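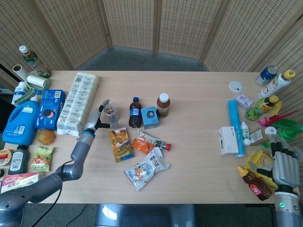 Cestitz Student Robotics Club Opens Its "Full Table" Challenge to Other Schools

Urlow, 20 September 2018

The student robotics club of Cestitz Technical College announced today that its yearly contest, the Full Table Challenge, will be open for the first time to teams from outside the college. Registration starts now, and the final will take place in April in the Crabtree Hall in Urlow.

In the Full Table Challenge, student teams program a robot with two arms and two hands to pick up everyday things from a crowded table. The things are the same ones that people have at home or buy in a shop: bottles, snack bags, boxes, tins, a detergent jug, a lint roller, small toys. They are not sorted before the round begins, and many of them lie on their side or close against each other. The judges read the name of an object, and the team's program must find it, take it and give it to a person on the other side of the table.

The club had its first contest with only members of its own evening class. The students worked then with wooden blocks, and the results were good very quickly. "With the blocks we were too comfortable," said Justinas Laur, president of the club and a third-year student of mechanical engineering. "A block does not change its form when you hold it. A bag of chips does, and a soft bread in a wrapping is even more difficult. When we changed to real products, almost all our programs stopped working, and we had to begin again from the hand."

During the last school year, club members recorded 400 practice attempts and wrote a short report about each failed one. The most frequent problem was transparent plastic, such as a clear cup, whose edges are hard for the software to find. The second was bottles that roll away when a finger touches them at the wrong place. The reports are kept in a common notebook, and all registered teams will receive a copy of it before they start their preparation.

Tobiloba Aliyu, who leads the software group of the club, explained that the rules for this season were made simpler after comments from students. "Before, a team lost all points of a round if one object fell," she said. "Now they lose only the points for this object and can continue. We want that the beginners stay until the end and learn something from every round."

Each team may have up to six students and must name one teacher or adult coach. Experience with robots is not required, but at least one member should be able to write simple programs. Teams do not need to bring their own robot. They will prepare their program with the practice software of the club and will have 2 visits to the laboratory in Cestitz to test it on the real arms before the final. Travel is paid by the teams themselves.

The evening class which belongs to the club has now 79 students, and places for the winter course are still free. The course is taught by Dennis Pilkington, lecturer in automation. He asks new students to spend their first lesson without any computer, moving objects on the table with their own hands and writing down every movement of the fingers. "They think it is a strange lesson," said Mr. Pilkington. "Later, when they have to plan a grasp for a lying bottle, they take out these notes."

The challenge is supported by Larninetti, a maker of packaging machines in Urlow, which pays for the hall and for the prizes. The winning team will be invited to spend one week in the company's test department.

Registration forms can be requested from the college office. The number of teams is limited, and forms will be treated in the order in which they arrive.

Contact for the press: Beverley Hebden, Communication Office, Cestitz Technical College, room 136

Contact for teams and coaches: Pauline Hartley, Student Activities, Cestitz Technical College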